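Visit to the Strömberg Household Trials Rooms, Urkthorpe

In March, members of the Nultmont Consumer Housing Association visited the trials rooms operated by Strömberg in Urkthorpe. The building, formerly a textile warehouse, has been in use for this purpose for two years and now contains 17 furnished rooms.

The visit began with the storage area, where 586 household articles are kept on numbered shelves. Staff explained how articles are signed out each morning and returned before closing – a procedure also followed at the Brullalard site.

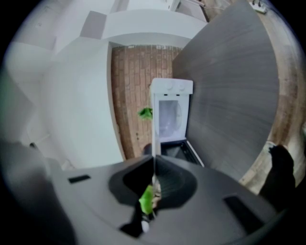 Small kitchens received the most attention from our members, many of whom manage apartments with limited counter space. Strömberg favors compact appliances in these rooms. One white unit, similar to a mini oven, stands in front of a reddish-brown brick wall and has two round knobs on its top panel, which leaves the front to the glass window. Members asked whether controls placed there suit older tenants, and the matter will be raised again at the Nultmont meeting.

The visit closed at 4 p.m. Requests for the next tour should be sent to the Urkthorpe office.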